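Sorting small goods still a slow job for robots, repair firm finds

Nov 14, 2018

A robot arm being tried out at a returns and repair workshop in Kutgate can now pick up small electronic items and put them with their partners, but it remains a good deal slower than the people who do the job by hand.

Leltano, which checks and resells returned headphones, phones and chargers, has been running the trial since April with the automation firm Nendden. The results were given to staff and suppliers this week.

The firm chose a task that takes up a lot of bench time and that few people enjoy. Earbuds often come back without their cases, mixed together in bags, and each has to be matched by colour and by side before it can be cleaned and tested. A person does this without much thought. The robot has to find each piece, work out which way round it is lying, and close its fingers on it without knocking its neighbour away.

In the latest round of tests the arm was given 900 single picks over several shifts. It completed 736 of them without help. Most of the rest were dropped or pushed out of reach, and a smaller number were lifted cleanly but put with the wrong partner.

Brendan Cronin, who manages the workshop, said the score was better than he had expected in the spring, when the arm struggled to pick up anything smaller than a phone charger.

"It can tell a left from a right most of the time, and it couldn't do that before," he said. "Speed is the trouble. One of my team will clear a tray and be on to the next while it is still lining itself up."
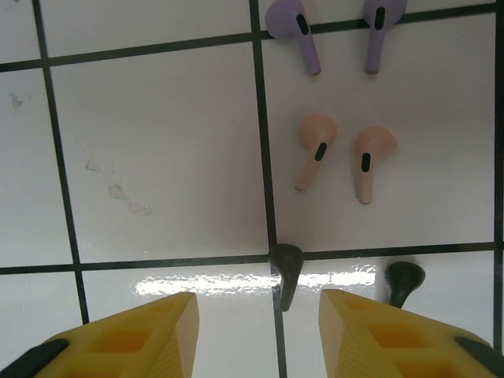 Dark earbuds gave the most difficulty. On a pale surface they should be the easiest to find, but where they lie across a dark line between two tiles the software can lose the outline and aim for the wrong spot. Shine is another problem. A glossy surface throws back the workshop lights, and a bright patch close to an earbud can put the arm off by enough to miss it.

Nendden has tried matt mats and softer lighting, and both raised the score. Leltano has asked for the tests on tile to go on as well. Its benches are not all alike, and it does not want a machine that works on only one of them.

The same question hangs over robots meant for the home. Kitchen and bathroom surfaces are often tiled, lighting changes through the day, and small things are left wherever they are put down. Wattanapong, a distributor that has been following the trial with a view to household machines, said it would not put a tidying robot on sale until it could manage over 80 per cent of such picks in an ordinary room, with no special mats or lamps. The Kutgate figure is just above that mark, but it was reached in a workshop with staff close at hand.

Cronin said no jobs at the workshop were affected by the trial. The arm has been used for 2 hours a shift, and everything it sorts is checked again by hand before it goes on to testing – a step that will stay for now.

A further round is planned with a new set of fingertips, which Nendden says should give a better hold on thin stems. Leltano will then decide whether to keep the arm.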